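3.2 Collecting demonstrations by hand

I'll admit I was the holdout on this one. For the first part of the project I wanted everything teleoperated, and Nima Yazdani and I spent most of February at the leader arms in our Zotville lab, nudging a follower arm toward cups it couldn't quite reach. We got 16 usable episodes out of our first full session (and two very sore necks). Then Farhad Taheri handed me the Ekimano gripper, which you just hold and squeeze, and I was picking things up properly within minutes!

So the bulk of the Sarkura set was recorded with the hand-held tool. It has 2626 episodes in all, and 948 of them are bottle tasks: reach, close, lift, set back down on the coaster. We kept the breakfast-table clutter in place for these, toaster and towel included, and moved things between takes whenever we remembered to. Figure 4 gives the view from the gripper's own camera with the fingers on either side of a bottle. The square markers on the finger mounts are what we use to recover the opening width, so any stretch where one of them drops out for more than 7 consecutive readings gets thrown away. 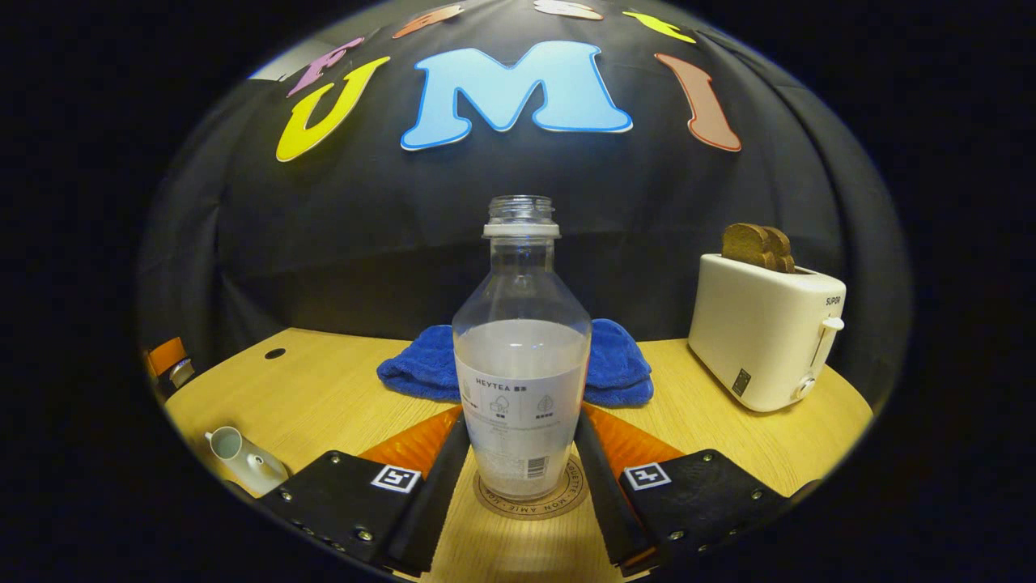

Figure 4. Wrist view from the bottle task. The bottle is clear, partly filled with a cloudy white liquid, and stands on a round coaster.

Bottles gave us more trouble than I'd expected. People don't grasp them the way a policy would like them to. Ghazal Arabzadeh goes in low and slow, I tend to swoop in from the side, and Homa Kermani rotates her wrist at the last moment, every single time. We argued about whether to write down a standard grasp and make everybody follow it. In the end we left the styles alone and only fixed the starting pose, and the Parsa policy coped with the mix better than I'd feared, though it did pick up a bit of Homa's wrist turn.

The one rule I'd insist on is pace. When you're holding the tool yourself it's very easy to move at normal kitchen speed, and the arm simply can't follow that on playback. We asked everyone to move at half the speed that felt natural, which feels silly at first and then becomes a habit (I now put my coffee down like that at home). Teleoperated episodes never had this problem, so we kept them at their recorded speed when we merged the two sources in Section 3.3.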